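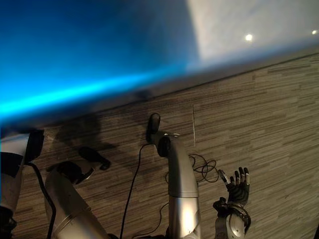
*Right hand open and palm up over the carpet tiles.*

# How to run a laundry demonstration at an open day

These notes are for anyone putting on the washing machine demonstration at a Hemia open day. They were revised after the visit on Saturday, August 16, 2025, and replace the March version. They assume you can already start the robot, stop it and load a task on your own. If you can't, book a session in the Wumevura room first and come back to this page.

## What you need

- The robot, charged, with both arms checked
- The washing machine
- A laundry basket with open handles
- A light chair to stand the basket on
- Cloths in one plain colour
- Floor tape
- The printed task card

Do not plumb the machine in. The demonstration covers unloading only, and a full wash would take longer than most visitors stay.

## Setting up the corner

1. Push the washing machine into the corner where two partition panels meet. It should not rock when you press on the top.
2. Put the chair to the right of the machine, facing it.
3. Stand the basket on the seat with its long side level with the edge. The seat brings the basket up to a height the arms can reach without the robot leaning.
4. Mark the chair legs with tape. Visitors move chairs.
5. Tape a line on the carpet for people to stand behind. Leave a gap on one side so that somebody in a wheelchair can see the drum door.

Allow 16 minutes for this part if the panels are already up.

## Checking the hands and cables

Go through this check with the arms lowered and the stop button within reach.

1. Look along each cable from the body to the wrist. Slack is fine, but no loop should be able to catch on the chair or the machine door.
2. Open and close each hand slowly. Watch the fingertips and listen for clicking.
3. Turn the right palm up and hold it there. If it drifts, run the wrist setup again.
4. Move any loose cable on the floor out of the robot's path before you let visitors in.

Write the result on the check sheet. The sheets go in the Meinecke folder, filed by room.

## Loading the drum

Put in one cloth for the first run. Lay it near the front of the drum with a fold facing the door. A cloth pushed to the back is much harder to find, and the wait is dull for the people watching. Leave the door fully open.

## Running the demonstration

1. Tell visitors what the task is: take the cloth out of the drum and put it in the basket. One sentence is enough.
2. Say that the robot may stop partway and that you may step in.
3. Start the task and move to the side.
4. Keep quiet while the hand is inside the drum. Questions can wait until the cloth is over the door lip.
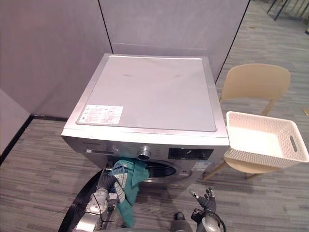
The pull is the slow part. The left gripper takes the cloth close to the drum opening and the rest of the fabric hangs down the front of the machine. Let it hang. Do not reach in to straighten it unless it is wrapped round the door or a wrist. In that case press stop first, wait for the arms to settle, then free the cloth by hand.

Once the cloth is in the basket, end the task and bring the arms down before anyone crosses the tape. Reload the drum and begin again. Groups of 12 work well. With more than that, the people at the back see only shoulders.

## Common problems

**The gripper closes on nothing.** Stop, bring the cloth forward and restart.

**The basket slides.** Put a rubber mat under it. The Cultetti shelf mats can be cut to fit the seat.

**The display panel throws glare.** Turn off the nearest spotlight or move the machine slightly.

## Packing up

Lower the arms, switch off at the body and coil the cables. Empty the drum, shut the door and lift the floor tape the same day. Keys for the store go back to room 400.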